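Part-time Archive Assistant - Dulturora Local History Library

Posted Dec 16, 2020

The Dulturora Local History Library is hiring a part-time archive assistant to work on the Sarell collection, a gift of letters, maps and farm account books. The job starts in March and runs for 2 years.

You will sort and label papers, enter records in our catalog, and answer requests from readers by mail and phone. Most of the collection is still in boxes, almost 800 of them, and some are heavy. You should be able to lift 50 pounds.

We are looking for someone with clear handwriting, good typing and patience with old documents. A library degree is not required. Experience with family papers or church records is helpful - please mention it in your letter. Evening hours are available.
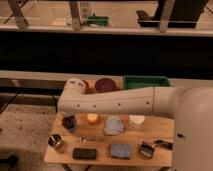 Jobs > Libraries and Archives > Part-time

To apply, send a one-page letter and a list of past jobs to the front desk at the Malumow Street entrance. Include the names of two people we can call. We do not take applications by phone.

Applicants who wrote to us about the earlier cataloging post need to apply again.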